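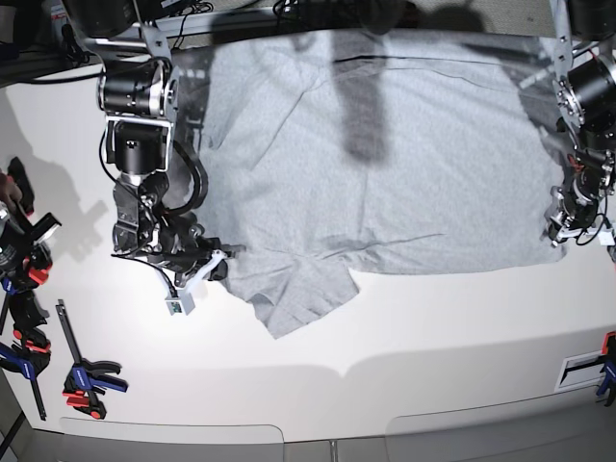

What size surface do I need to fold a T-shirt properly?

A flat top a bit wider than the shirt with both sleeves out. Most kitchen tables will do, and so will a made bed if the cover is pulled tight.

Search the guide Enter keyword Go

Brurnov Laundry Guide
Section 7: Folding T-shirts

Use this section for cotton and heather knit shirts with short sleeves. For long sleeves, see Section 17.

Before you start

Wipe the table and let it dry. Check the care label, then make sure the shirt is fully dry, hems included. Double-stitched hems hold damp longer than the rest of the cloth.

Folding

1. Lay the shirt face down with the neck away from you.

2. Pull both sleeves out to the sides. Run a hand inside each one if the layers have stuck together.

3. Smooth the body from the middle towards the side seams. Use the flat of your hand — fingertips tend to drag the knit and leave small ridges.

4. Fold one side in towards the middle, stopping just past the edge of the neckband. Turn the sleeve back so that it lies along the fold.

5. Repeat on the other side. You should have a strip almost 28 cm wide for a large adult shirt.

6. Bring the hem up to just below the neckband, then fold in half again.

7. Turn the shirt over and place it in the drawer or on the shelf.

Note: For the Hudau drawer insert, fold in thirds at step 6 instead. The compartments are 20 cm deep.

If the shirt bunches up

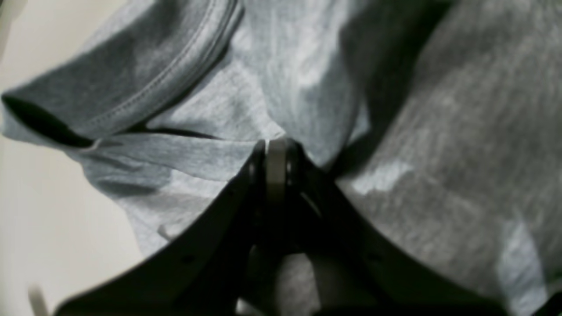

Don't try to fold over a bunched layer. Let go of the cloth, take hold of the shirt by both shoulder seams and give it one firm shake. Lay it down again and go back to step 2.

Caution: Do not pull on a single layer to free a crease. Thin knits can stretch out of shape at the hem.

Caution: Do not iron over printed designs. Turn the shirt inside out first.

Comments (3)

Zemulside
Step 4 finally made mine come out the same width. Thanks.

hemline_h
Does this work for children's sizes? The strip comes out far too wide for the small compartments.

Insaurralde
@hemline_h Fold the sides in further so they overlap. Works on ours.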